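Zundbridge compares two grippers in simulated kitchen test

Zundbridge has finished a comparison of two gripper fingers for its two-armed kitchen robot, Fella, and will use the slimmer of the pair on its next build. The company ran 2,919 trials in simulation between January and April before moving any of the work to hardware.

Both fingers were drawn up by Brikivby, which also supplies the wrist mounts. The first is a narrow design meant for plates and lids. The second is wider, with a softer pad, and was expected to do better with cups and bottles. Each was tested with the same controller and the same camera positions, and the order of the tasks was shuffled every night.

"We wanted the finger to be the only thing that changed," said Yannick Roussel, who leads testing at Zundbridge. "In the last round we swapped the controller halfway through and had to throw out 300 runs."

The narrow finger came out ahead on 12 of the task types, mostly those with flat or low objects. The wide one dropped fewer round items but bumped its neighbors more often when the counter was crowded. Mỹ Đoàn, who wrote the scoring script, said contact with other objects was marked as a failure even if the lift itself went well.

The simulated counters hold ordinary kitchen things, among them plates, a dish rack, a foam takeout container and a Pepsi can.

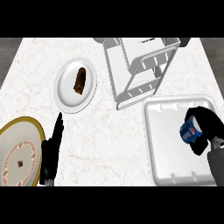 Will the results carry over to a real kitchen? Zundbridge expects the ranking of the fingers to hold, but not the exact scores, and it plans to repeat a smaller set of tasks on a physical arm at its Idahosa workshop. That work is due to start once the new wrist mounts arrive.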